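Come and join us at Ó Ceallaigh, the old linen shop in Trelport!

We're looking for a friendly sales assistant from September, 20 hours a week, to help our regulars (some have been coming since they were little) find the right tablecloth or towel. You needn't know linens yet, as Diarmuid Flanagan will happily teach you.
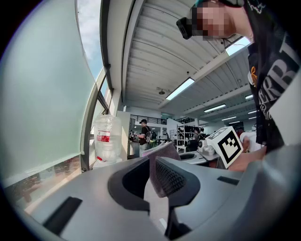

Saturdays do get busy, so patience and comfortable shoes are a help. Drop in with a short letter and ask for Diarmuid.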